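Stullirholm to close file index Skalia after publishers' complaint

**For immediate release, January**

Stullirholm, which has hosted the public file index Skalia through two redesigns and one regrettable mascot, will switch it off at the end of the month. Users have until then to export their bookmarks and say their goodbyes in the forum, politely if they can manage it. 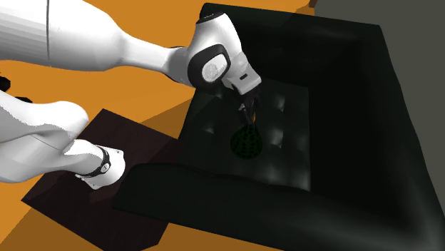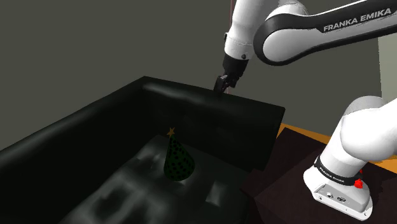 The decision follows a complaint from the rights agency Rainer, which listed 2112 links it says point to unlicensed films and music. Our staff checked every one. Of those, 64 led to a working copy of something that somebody owns. Another 35 led to the same out-of-print guide to caravan repair, whose author has written to ask that we leave it up.

"We could have fought it, and our lawyer was very keen, at her hourly rate," said Kiều Lò, managing director of Stullirholm. "But Skalia earns us less than the office coffee machine costs to run. I'd sooner keep the coffee."

Under the settlement, Stullirholm admits no liability and will pay Rainer $3000 towards its costs. No user records change hands — we stopped keeping logs years ago, mostly to save on storage.

The catalogue of public domain and openly licensed works will move to a new site, Satotside, in the same colours and with the same slow search. Existing usernames will carry over. Passwords won't, and given what some people chose, we recommend treating this as a fresh start.

The mascot has not been offered a role at Satotside.

**Media enquiries:** Stullirholm press desk, answered most mornings after 10 am.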